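Line Cook, Plant-Based Menu
Stelletano, Bodside location

Stelletano is hiring a full-time line cook for its Bodside restaurant. We serve Italian food, and a little under half of the dinner menu is made without meat or dairy. The person in this job will run the vegetable and pasta stations four nights a week and help with prep on a fifth day.

What you will do

Set up and break down your station each shift. Cook to order during dinner service, which runs from 5 p.m. to 10 p.m. Make the base sauces, the bean stews and the eggplant filling from our written recipes. Label and date everything that goes into the walk-in. Keep the vegan prep area separate from the meat and cheese prep area, including boards, knives and pans. Help receive the produce order in the morning when you are on prep.

On a busy night we send out 400 plates. The station gets loud and hot, and you will be on your feet the whole shift.

What we are looking for

One year or more on a line, any cuisine. You do not need to be vegetarian or vegan, but you should be willing to taste and season the food you cook. Good knife work matters more to us than a culinary degree. You must be able to lift 40 pounds and have a current food handler card, or get one within your first month.

Experience with fresh pasta is a plus. So is experience with Fiter, the ordering system we use in the kitchen. We will train you on it if you have not used it before.
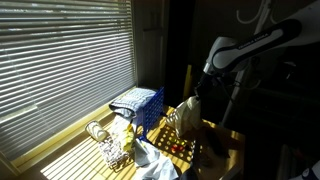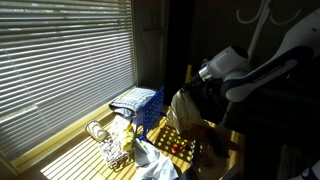
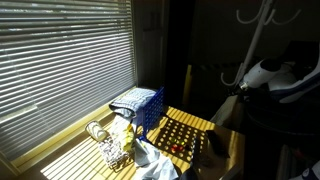
Table by the window, blinds down, sun coming through.

Pay and benefits

Hourly pay depends on experience and is discussed at the first interview. Tips are pooled and shared with the kitchen. Health insurance is available after 90 days. You get a meal each shift and paid time off that builds from your first day. Knives are provided, though most of our cooks bring their own. We close for one week in January, and that week is paid.

Our sister restaurant, Santoro, is a short walk away and sometimes has extra shifts. Taking them is optional.

How to apply

Send a resume or a short note listing where you have worked and for how long. Put job number 1307 in the subject line so it gets to the kitchen and not the reservations inbox. You can also drop off a paper copy between 2 p.m. and 4 p.m. Please do not come by during service.

We answer every application within 72 hours. If we would like to meet you, we will set up a talk and then a paid trial shift on the vegetable station. The job is open until filled, and we would like the new cook to start in October.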